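An Open Evening With the Kitchen Robots at Gretine

Monday, December 12, 2022

I almost didn't go. It was raining sideways, I had a pot of beans on, and the flyer for the Gretine open evening had been on my fridge so long that I'd stopped seeing it. But my neighbor had a spare seat in her car and a strong opinion about people who say they'll come to things and don't, so off I went with wet shoes and a notebook.

If you don't know Gretine, it's the low brick building past the tire place, the one with the bike rack that's always full. They teach robots to do housework there. I'd driven by it for years thinking it sold dental equipment! Twice a year they open the doors and let the rest of us wander through. The last one was in June and I missed it because of a wedding, so I'd been hearing about it secondhand all summer.

They take you through in groups of 20, and you get a sticker with a color on it so you know who to follow. Mine was orange. Our guide had a soft voice and a very loud sweater, and she started by asking who in the group had ever burned something in a toaster oven. Every hand went up, including the hand of a man who I'm pretty sure wasn't listening to the question.

First stop was a room with a row of desks and big monitors, and I'll admit my heart sank a little. I'd come to see robots and here were a lot of screens. But this ended up being the part I've talked about most since. Before any of their arms gets near a real kitchen, it spends a long, long time in a pretend one. The people at Gretine build kitchens on the computer, with cabinets and counters and appliances, and the software arm practices in there. When it knocks something over, they press a key and the whole kitchen goes back to the way it was. I have wanted that key my entire adult life.

The project is called Vuto. I asked what it stood for and got three different answers from three different people, so I'm going to guess it doesn't stand for anything. What Vuto does is shuffle the kitchens. One has pale cabinets and a gas stove, the next has a long island, and the one after that looks like the place my aunt rented when I was nine. The idea is that an arm that only ever practiced in one kitchen would be hopeless in yours. Our guide said they run 30 different kitchens on a normal weekday, and the arm has no say in which one it gets.

The one up on the screen for our group had reddish-brown cabinets and orange-tan tile set in diamonds, and a woman next to me said "oh, that's my kitchen" with real feeling. The job for the evening was the toaster oven.

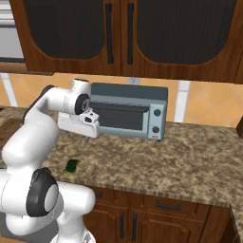 The practice arm over the counter, next to the toaster oven, in one of the Vuto kitchens.

I hadn't understood how much there is to opening a toaster oven. You and I just do it, usually while thinking about something else. The arm has to work out where the handle is, get its two fingers around the thing, pull, and then keep pulling along a curve, because the door swings down on a hinge and doesn't come straight out at you. Pull it in a straight line and the whole oven comes along for the ride. They showed us a recording of exactly that happening, and the little oven scooted right off the counter and out of view. Huge laugh from the orange stickers. The guide let us watch it again.

Then they ran it live, and it got very quiet in there. I don't know why it was so gripping (sorry) to watch a computer arm go after a computer door, but people were leaning forward in their chairs. On the first go it fumbled the handle. Second go, it had the door halfway and lost it. On the third the door came all the way down and the room clapped like somebody had landed a plane. A small boy in rain boots wanted to know if it could make toast now. The guide told him toast was a separate project, and he looked at her with so much disappointment that she promised to pass it on.

I asked a few questions of my own, because I'd brought the notebook and felt I should get some use out of it. Why so many different kitchens, when they could make one very good one? She said the details are what trip the arm up. A speckled counter is harder for it to read than a plain one. Knobs on the right side of an oven in one kitchen may be along the bottom in another. She also told me they leave odds and ends lying on the counters, because people do. I thought about my own counter at that moment, and the beans, and the mail, and the one glove.

Do they ever get it wrong? All the time, she said, quite cheerfully. A new skill starts out failing nearly every try. She wouldn't give me a number for the toaster oven, and I did ask twice.

After that we got to go down the hall to the workshop, where there's a real arm bolted to a real bench behind a yellow rope. It's bigger than I pictured. It was picking up sponges and putting them in a plastic tub, at a speed I'd call thoughtful. You could stand at the rope as long as you liked, and I noticed that most people got bored after a few minutes and then came back later for another look. I did the same thing. There's something soothing about it, a bit like a fish tank. One of the sponges got dropped on the floor, and a young guy in a Gretine fleece stepped over the rope, picked it up and put it back on the bench without breaking off his conversation.

The food deserves a paragraph. Zuretti, the bakery on the corner by the post office, had sent over trays of the little walnut things and also a savory roll with onion that I had not met before and now think about daily. Butkienė, the tea shop, had set up a table by the coat racks with two big urns and a jar of honey, and the line for that was longer than the line for the robot. I had the smoky one. Somebody behind me said it tasted like a campfire and meant it as a complaint, and I'd say go get that tea if you like campfires.

A few gripes, to be fair. The monitor room is too small for a group of 20, and if you were in the back row (my neighbor was, she's short, I've heard all about it) you mostly saw hats. It was also very warm in there. And the talk after the workshop ran long. It was meant to be 20 minutes and it was a good deal more than that, with a lot of slides, and by the end the kids had taken over the carpet at the front and were playing a game where one of them was the arm and another one was the oven. I enjoyed the game more than the slides. The oven was excellent.

There was one exchange in the question time that stuck with me. A retired nurse (she told us so) stood up and said she didn't care about toast, she cared about her hands. She has bad arthritis and there are mornings when she can't pull the oven door open or turn the knobs, and what she wanted to know was when something like this would be in a house like hers. And the speaker didn't give her a sales pitch. He said he didn't know. He said doors and drawers were what they were working on hardest, for exactly that sort of morning, and that he'd like to hear from her what the worst ones in her kitchen were. She said the jar cupboard. She said it pretty firmly, and he wrote it down. The two of them were still talking by the urns when we left, and I saw her drawing something on a napkin for him.

I'd gone in a little bit suspicious of the whole business, if I'm telling the truth. I don't love the idea of a machine in my kitchen, and I still don't think I want one touching my good pan. But I liked that they showed us the misses along with the door that opened. I also liked how plain everybody was about it. When they didn't know a thing, they told us they didn't know it, and then they offered us another walnut roll.

If you want to go, Gretine says the next open evening will be in June again. It's free, but you do need to put your name on the list at the front desk or at the tea shop, and the early groups fill up first because of the school crowd. Kids are welcome in the monitor room and the talk. For the workshop they have to hold a grown-up's hand, and that rule was being enforced while I was there. Parking is bad. Use the lot behind the tire place, which is open to visitors after closing time, and bring a flashlight for the walk back, there's a curb in the dark that got me and at least one other orange sticker.

Zuretti tells me the onion rolls are a Friday and Saturday thing at the shop. I've already asked them to put two aside.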